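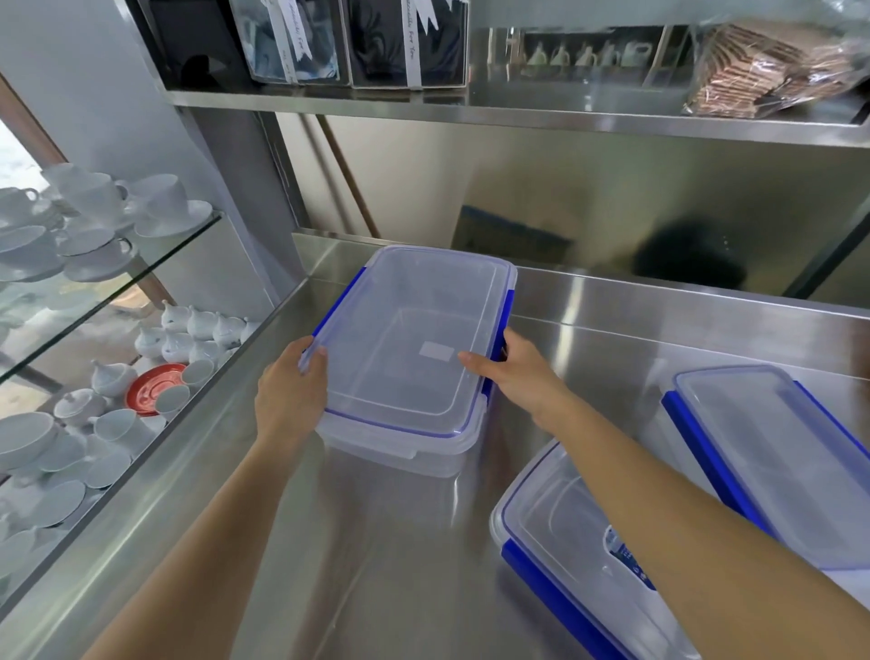 社团报名参加Bretura杯收纳组比赛的那个三月,我还不太明白,为什么教机器人放盒子,得先由人来放上那么多遍。学姐把示范的活儿派给了我,说我手稳,其实我猜是因为我住得近。于是每天傍晚我都站到那张长长的不锈钢台面前,双手扶住一只带蓝色卡扣的透明保鲜盒,一点一点挪到该去的地方,旁边玻璃柜里的白瓷茶杯安安静静地陪着我,架子上那包威化饼干也陪着我,叫我饿得心慌。

我们的机器人叫Stirkus,名字是上一届留下来的,谁也说不清来历。它学得慢,脾气倒好。第60遍示范喂进去,它把盒子推歪了;第395遍喂进去,它终于晓得先找卡扣,再收拢手指,只是捏住以后总要停一停,像外婆出门前站在门口想钥匙带了没有。大家都说这一停是毛病,要在决赛前改掉,我嘴上答应着,心里却有点舍不得,因为我自己放盒子时也是要停一停的。

到第555遍那天晚上,训练跑完已经九点多了,窗外全黑,学姐趴在桌上睡着了,外套滑下来一半。我给她披好,回头按下开始键。Stirkus慢慢伸出手,扶住盒子,停了一停,然后稳稳当当地放了下去。我想喊醒她来看,又怕吵着她,便把盒子拿回原处,让它再放一遍。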